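Notes from the Clarden open day, kept next to the data so they don't get lost.

# Prillus shirt folding – open day set

I went along in February to watch the two-armed folding setup, and Kavitha Thomas kindly let me hang around the table all afternoon and ask far too many questions. This folder holds what was recorded while visitors were in the room (yes, there's chatter, no, there's no audio in the files!).

## What's in it

- 100 episodes, T-shirts and other cloth
- 1371 MB unpacked
- views from the head and from the wrist
- `notes.csv`, typed up by me, so blame me for typos

The part I liked best was seeing both grippers take hold of the front corners of a green T-shirt. I fold mine on the bed with my chin, so I was impressed.

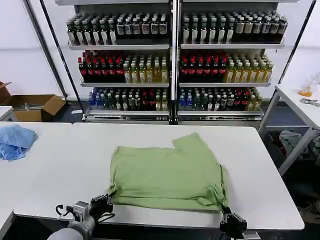 Revathi Joseph ran the afternoon slot and took requests from the crowd. A kid asked for socks. Socks are not in this release – maybe next time.

## Using it

Unzip everything into one folder and run `sastry_view.py`. It opens the head view first; press `w` for the wrist. Wrinkles in the cloth are much easier to judge from down there, and I ended up using that view for most of my notes.

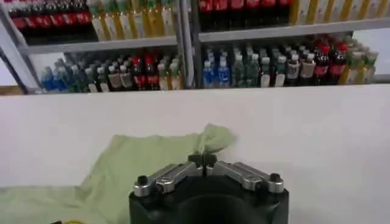
Episode 43 has no end label. I've asked Kavitha about it and will update the file when I hear back.

## Known gaps

- The `operator` column is blank in 2 rows
- Fold names follow the Rirnuneck list, with my own spelling in places

Fixes are welcome, just open an issue!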